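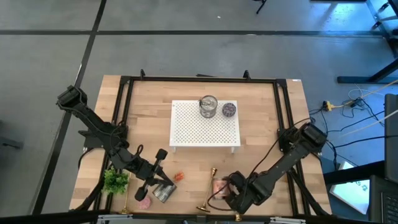

Wooden table, gray concrete floor

Does a caretaker government have to leave on a set date?

Posted by Perla Ponce, 7th March

My cousin lives in Clarnby and I'm trying to follow the news there without calling her every night. The president resigned, the deputy was sworn in as "interim," and the foreign ministries of two neighbors are already talking about "the transition" as if it were a train with a timetable. Is there a legal deadline for an election, or does interim mean until he gets tired of the chair?

Damián Medina
Depends on the constitution. Theirs gives the interim president 100 days to hold a vote. The clock starts at the swearing-in, so ignore the papers that count from the resignation speech. Parliament can extend it once, by another 100, if 2 of the 3 party blocs agree. They have never agreed on lunch, but people get very cooperative when their own seats are up too.

What he can't do in the meantime is sign treaties or replace judges. Watch the judges. If one retires suddenly for his health, call your cousin.

Chalerm Chuensuk
they always say interim. my uncle was interim manager of a shoe store for nine years

Kanyarat Limsakul
Damián has it right, except that the extension also needs the electoral court to sign off – same article, further down, where people stop reading. The court publishes its rulings the same evening, usually as a crooked scan.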